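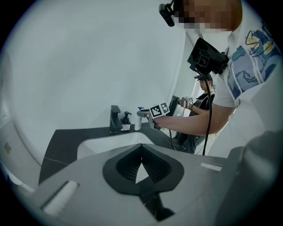 Soap dispenser and blue-topped bottle by the basin

Does vernalising wheat seed in the fridge really work?
My February sowing of winter wheat is all leaf and no ears. Can I chill the next lot first?
Gifty Dogbe

Yes. Soak the grain until it just splits, then keep it damp at 2 to 4 degrees for some six weeks - mine had 17 days and that wasn't enough.
Fivberg

Depends on the variety. Spring types don't need it.
Vurnbridge 12

Just buy spring wheat.
Flonduto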